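The slow way up to Gresura

Most people who come to this stretch of coast stay on it. The beach at Mirnico is long and the water is shallow, and the bus from the airport stops outside the bakery. Behind the town the hills go up sharply, and from the harbour wall you can make out a pale line crossing them. That line is the old mule road to Gresura, and it is still the best way of getting there on foot.

I walked it on Mon 15 August, which is a public holiday and a poor choice of day. The heat had settled in by mid-morning and the shops were shut, so anyone planning the same should buy bread and water the evening before. Spring and early autumn are kinder. In December the upper part can be icy, and the guesthouse at the top closes.

The path starts behind the fish market, next to a flight of steps with a green handrail. There is a signpost, but it faces the wrong way if you are coming from the harbour. Follow the steps to the last houses, go through the olive terraces and keep the dry stream on your left.
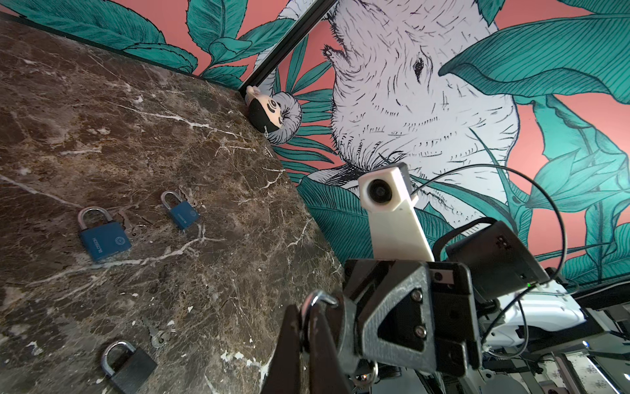
After the terraces the paving begins. The stones are worn smooth in the middle, and it is easier to walk along the edges, where they have kept some grip. The road was built for carrying salt up and cheese down, and it never gets very steep. What it does is go on. The bends are wide and each looks much like the last, and for the first hour the town seems to stay exactly where it was.

Shade is scarce. The first proper patch is at the chapel, which has a stone bench along its north wall and a tap in the yard. The tap was running when I passed, though I was told it is often turned off in dry years. Carry 2 litres a head and treat the tap as a bonus.

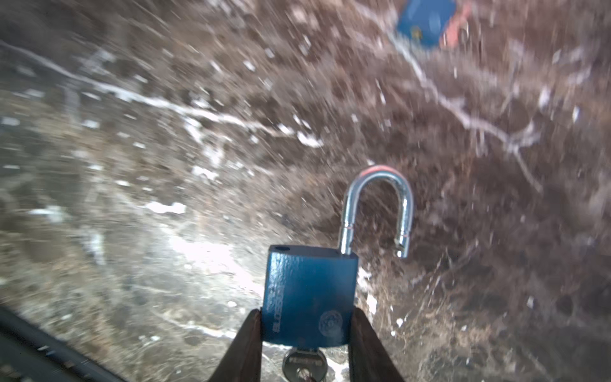
From the chapel there are two ways on. The left-hand path drops into the gorge and is prettier, with plane trees and a footbridge, but you lose height that has to be made up again later. The right-hand one stays on the ridge and has the views. On a clear day you can see both headlands and the island of Noltisska, low and brown, with its lighthouse at the southern end. Boats go out there from Mirnico in summer, and it makes a good second day if your legs are tired.

I took the ridge up and the gorge down. Several walkers I met on the way had done it the other way about and were sorry. 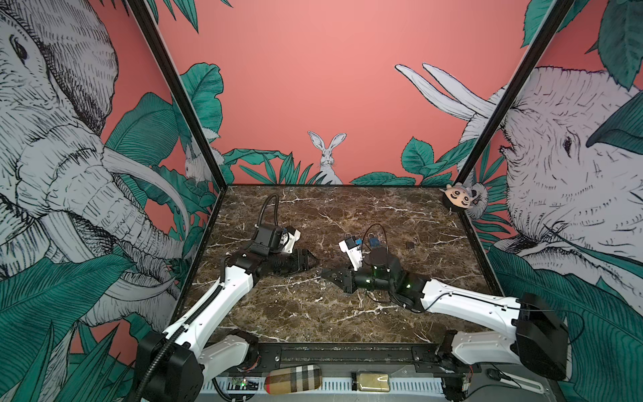 Jad Hakim thought I had made too much of the climb. He has gone up by the gorge every summer for years, he told me over coffee in Gresura, and it is only the last 2 kilometres that need any effort. Start before seven, he said, and you will be sitting down to breakfast before the sun reaches the square.

He may be right about the start. The square is small and faces west, so it stays cool well into the morning. The Hodžić guesthouse takes up one side of it and has 9 rooms, most with a balcony over the valley. Dinner is whatever has been cooked that day. I had beans with smoked mutton, then a plate of figs, and slept with the shutters open.

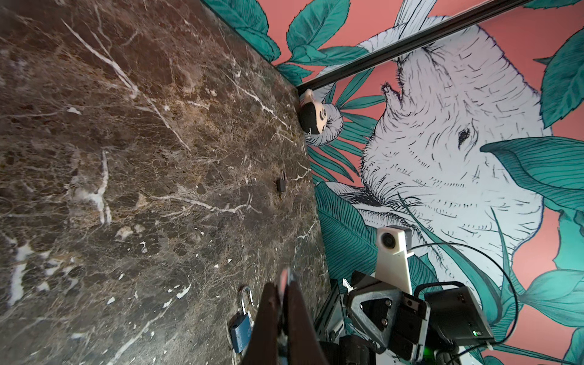
There isn't a great deal to do in the village, and an afternoon will cover it. The church is usually locked, but the key is kept at the guesthouse and you only have to ask. Beyond the last barns a track leads to the old threshing floor, a good place to watch the light go.

For the return, a minibus leaves the square early in the morning and again at five, except on Sundays and holidays. If you walk back through the gorge, allow three hours and wear shoes with a decent sole, as the rock by the footbridge is slippery. The path comes out by the campsite at the eastern end of Mirnico beach, and from there it is a flat walk along the front to the harbour.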